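Try a tidying task on a small arm

Can a low-cost arm clear a kitchen table yet? Partly. Picking up one light thing works most days at our bench in Kellstead. Sorting a mixed table is still slow.

What you need: a printed arm with a gripper, a few light items and some paper to mark the work area.

1. Lay the paper flat and stand the containers on it.
2. Put one item down within easy reach. A carrot is a good start.
3. Guide the arm through the pick by hand control. Record around 160 runs.
4. Train, then let the arm try alone. Allow 3 tries per item.
5. Move the item a little and repeat.

Write down every miss. If the fingers close too early, slow your own hand in the next set of runs. Leave cups with liquid in them for later. 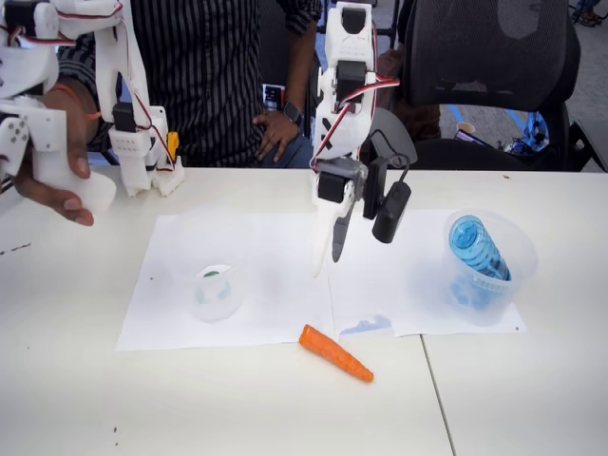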